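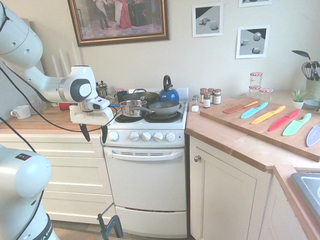
The stove end of the kitchen, with all six colored knives out on the board.

Hello again, friends! I know I promised the plum cake story for this issue and I'm sorry, it's coming, but I have had kitchens on the brain for weeks and I need to get it out of my system first. So this is the stove column. Get a coffee.

It started in April, when Citlali Cisneros wrote in to ask how I keep pans on the stove without it turning into a junk pile. She has a small kitchen, one short cupboard, and a husband who puts a lid on top of anything that holds still. I wrote back a long, rambling email and then thought, well, that's a column, isn't it?

My first confession is that I store things on the stove. I know, I know. My aunt would have had a fit. But four coil burners take up a lot of room in a small kitchen, and if I'm going to use the saucepan twice a day I don't want to be down on my knees digging for it behind the roasting tin. So the saucepan lives up top, and so does the frying pan, and the blue kettle has the back for itself, pretty much always. I love that kettle. It's the one bit of the stove I would miss if somebody took it away.

What I've gotten strict about is the handles. For years mine stuck out any old way and I'd catch my sleeve on one every single week (the green cardigan still has the pull in it). Now I turn them to the side or toward the back before I walk off. Citlali tells me she's put a sticky note on her range hood that says HANDLES in capitals, and her husband has put a lid on top of that too, somehow.

And please, please check that your knobs are off before you park anything on a burner! I look at the knobs and I look at the little light, and then I usually come back from the hallway and look again. If you've got small kids, or you're the forgetful type, skip the whole idea and find the pans a shelf.

The oven drawer was the other big thing. Mine had turned into the place where baking sheets went to die. I pulled it all the way out one rainy Saturday and found 12 jar lids, none of which fit any jar I own, plus a Julorside cookie press I'd been accusing my sister of borrowing. (Sorry, Anne.) The lids are gone. The cookie press stays, and there will be cookies.

Now, the big pan question.

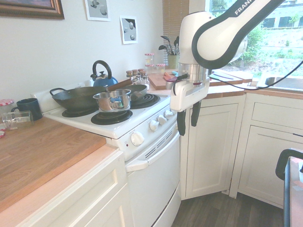 I went back and forth on the wok for ages. It's the thing I cook in most when people come over and it is also, by a mile, the biggest nuisance when they leave. A wok on the back corner eats up its own burner and leans over the one in front, so you've really got half a stove until you move it. Gwenaël Millet, who reads this newsletter and disagrees with most of it, hangs his on a nail by the back door. I tried that. I walked into it in the dark. So it's back on the stove for now, and on nights when I need all the burners I stick it in the oven, with a clothespin on the oven door handle so I don't go and preheat it.

A few of you asked about spices. I keep a little group of jars right at the edge of the counter beside the stove, next to the salt, and everything else goes in the cupboard. I only leave out what I reach for in an ordinary week. Heat isn't kind to spices, so if you buy yours in the giant size, leave a bit in a small jar and put the rest somewhere cool. Fabrice Tessier swears by labeling the lids with the date he opened them, and he's right, and I still haven't done it.

The knives! I get more mail about colored knives than about anything I've ever cooked. Yes, I like them. It makes it so easy to say "pass me the yellow one" to whoever is helping. I use red for meat and green for vegetables, and the others get grabbed by whoever's nearest. I lay them all the same way on the board when I'm getting set up, then they go back in the drawer in their sleeves before anyone starts wandering through with a glass of something.

Jars with the checkered lids are still my favorite for beans and rice, and they stack, bless them. Don't put them up too high, though. And if you wash one, let it dry properly with the lid off before you fill it. I lost a whole batch of Malsha Ranasinghe's dried chiles to one damp jar last year and I'm still not over it, and neither is Malsha.

That's the stove. Write and tell me where you keep your wok, especially if you've got a better idea than the oven. Plum cake next time, I've already bought the plums.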